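Jandivlow

Jandivlow is an annual skin care and fragrance fair held in the river town of Dranard. It opens every year on 15th February and runs for 2 days, filling the old Vasylenko glove works with soap makers, perfumers, nail artists and a wonderfully noisy crowd of visitors. The most recent fair had 179 stalls and drew almost 2,000 people.

History
The fair grew out of a soap swap among workers at the glove works, who traded bars scented with local pine and clover. When the works closed, the cosmetics maker Vamer took over the ground floor and opened it up to other small brands. A smaller outdoor edition, known as Little Jandivlow, is held in June and is devoted entirely to sun care and summer scents.

Program
Mornings are given over to classes, from beginner's brow shaping to blending a solid perfume at home. The best loved event is the Long Table, where 640 unlabeled scent jars are set out and visitors sniff their way from one end to the other, voting for a favorite as they go — a lively affair, and the line often stretches out to the courtyard. The winning scent is made into a bar soap and sold at the following fair.

Upstairs, the lounge hosts talks on hair care, fabric-friendly makeup and the history of cold cream.
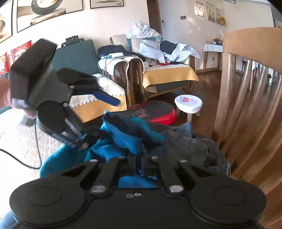
Blue cloth and dark gray cloth by a sofa with a teal-green cushion.

See also
Dranard
Vamer
Solid perfume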